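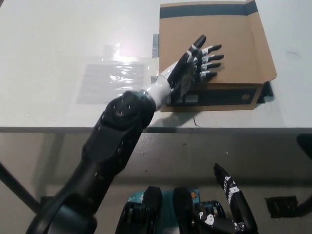
Lernmont Boards > Home & Household > Storage and Clutter

Keeping boxes: how long is sensible?

tapeandtwine
Clearing out the cupboard under the stairs and have found 19 cardboard boxes, all flattened, all apparently vital. Do I keep any? My other half says anything with a folding lid is "a good box" and must be spared.

Clementina Valente
Your other half is correct. A lid that's still attached is worth having. The ones where you tear a strip off to get in are no use to man or beast.

drawer_of_doom
Keep until the warranty runs out, then recycle. I had a Santoso kettle go wrong after 2 months and they wanted it back in the original packaging, which I had jumped on the previous Friday.

Armindo Simões
They can want all they like. I sent mine back in a shoebox and got my 78 quid. Bin the lot.

drawer_of_doom
Then you got someone in a good mood.

tapeandtwine
And the clear plastic bags they come with? We have a bag of those as well. A bag of bags, if you will.

Clementina Valente
Ours takes cardboard but not the film, so I drop that at the big Lallar. Check with your council. Pull the tape off first if you can be bothered.

Armindo Simões
I have never once pulled the tape off.

Clementina Valente
We can tell, Armindo.

mossy_gutter
Flattening is where I fall down. I push on the lid by the fold, it goes flat, I let go and up it comes again like a drunk uncle. Any tricks?

Clementina Valente
Bend the flap right back past the fold, lean on it, then slit the corners. Old bread knife – don't use the good one.

tapeandtwine
Update: down to 20.

drawer_of_doom
You started with 19.

tapeandtwine
The Clelludska shelves came. For the boxes.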